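Print this page | E-mail this page

Household History, Handout 4: Reading a Kitchen Inventory
By Tươi Ông, January

Please read this before the seminar at Tindcombe and bring your copy of the Vernau inventory of 1665. It has 159 entries. We will use only the 17 which belong to the kitchen.

1. What an inventory is

An inventory is a list of goods in a house, made usually after a death. The men who made it walked from room to room and wrote what had a value for sale. Food was often left out, as it would be eaten or spoiled before the sale. 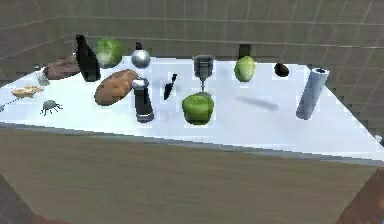
This means that a kitchen can look very poor on paper. In Vernau we find two kettles, a salt box and "one old board with feet", but no bread, no onions and no beer. You should not conclude that the family was hungry.

2. What is fixed to the house

Things fixed to the building were normally not listed. The hearth, the shelves nailed in the wall, the floor and any wall covering belonged to the owner of the house, and the clerk passed them by. For these we need building accounts or the report of an excavation.
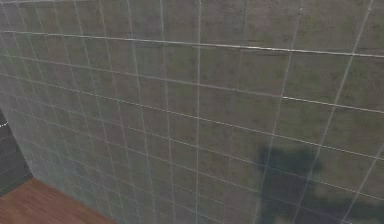

3. The order of the words

Clerks wrote in the order in which they walked. If a table comes directly after a window seat, it perhaps stood near the window. Be careful with this method. Entry 45 is a cradle between two pans, and I still cannot say if it was really kept there.

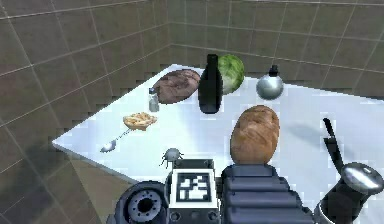
Computer rendering. 

The word "table" is also difficult. In older lists it can mean only the top, and the legs ("trestles") have their own line. Ela's glossary, which you received in the first week, gives the spellings.

4. Task

Choose five kitchen entries. For each one write what it was made of, if the clerk says so, and its price.

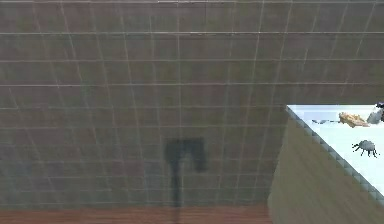

Then write one paragraph about what is missing. Please use your own words and mark clearly which parts are a guess. One page is enough. Hand it in before 4 p.m. at the Tindcombe office.

Last updated: January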